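Handout 5: notes to accompany the Plimside demonstration visit
Prepared by Asabe Adebisi, 01/03/2026

Read these notes before the problem set. They cover the talk, the two demonstration stations, and the terms you will need. Material marked (E) is examinable.

## 1. Background to the visit

Plimside is a small integration lab. It builds handling routines for goods that are hard to model as rigid bodies: bedding, bagged parts, garments. The open day had two stations. Grillgate is a fixed cell that picks bagged parts from a bin. Endau is a humanoid project working at a table on soft goods. Both run on the same planning software, called Effiong in the slides.

## 2. Rigid and deformable objects (E)

A rigid body has six degrees of freedom. Give its position and orientation and every point on its surface is known. Most of the grasp planning in the first half of the course depends on this.

A soft object has no such short description. Its shape depends on gravity, on what supports it, and on every contact made with it so far. In practice one of the following is used:

- **Mesh model.** Nodes joined by springs or finite elements. Accurate if the material constants are known, which they seldom are for retail goods.
- **Reduced model.** A few parameters, such as center, long axis, and thickness at the middle. Cheap to update.
- **No explicit model.** A learned policy maps camera images and joint states to motor commands.

Effiong uses the reduced model to choose where the hands approach and a learned policy from first contact onward. The handover point is set by hand force, not by distance. The lab tried distance first and dropped it in August, after the hands kept closing early on thick items.

## 3. Station A: Grillgate

A suction cell. The cup seals on film, lifts, and checks vacuum level before the arm leaves the bin. The log shown to us covered 799 picks. Failed seals were retried up to two times and then passed to an operator.

Points to note:

- Vacuum level is a direct test of grasp success. Station B has nothing this simple.
- Cycle time was limited by the bin camera - the arm waits for a clear image.
- Work out for yourself what a porous fabric would do to the vacuum check. See problem 2.

## 4. Station B: Endau

Two-arm handling on a white tabletop. The planner works in a frame fixed to the table, and the head camera supplies the main view. The speed limit during approach was set to 70 percent of the lab's normal value for visitors.

Two-handed grasps on a filled object raise three issues. (E)

1. **Compliance.** The filling gives way before the cover carries load. Force rises slowly at first, then steeply. A fixed force threshold therefore corresponds to very different hand positions on different items.
2. **Internal force.** Squeezing from both sides adds a force pair that does no useful work on the object's motion but provides the friction needed to lift. For two opposed contacts with friction coefficient μ and normal force N at each, a straight vertical lift requires 2μN ≥ mg.
3. **Features.** Seams, corners, and tags are useful landmarks because they are attached to the cover. A tag can also swing or fold, so it is a poor reference for orientation.

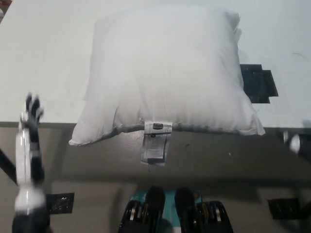
*Fig. 1. Station B, head view. Pillow at the front edge of the table, care tag hanging from the gray seam. Motion blur on the fingers at left.*

Compare the seam in Fig. 1 with the table edge. The two nearly coincide in the image, and both are long and close to horizontal. An edge detector with no color or depth input may join them into one line. Depth is one way to separate them; tracking the seam's slight curve is another.

Note also the overhang at the bottom corners. Fabric past the edge can be reached from below, which is not possible for the part resting flat on the table.

## 5. Problems

1. A filled item of mass 0.9 kg is lifted between two flat hands, μ = 0.4. Find the minimum normal force at each hand. State your assumptions.
2. Explain why the Grillgate vacuum check does not transfer to woven covers. Propose a substitute signal.
3. Write a reduced model of a rectangular pillow using no more than 5 parameters. Which of them change when one corner is lifted?
4. Sketch force against hand separation for a soft filled item. Mark where you would hand over to the learned policy.

Show units throughout.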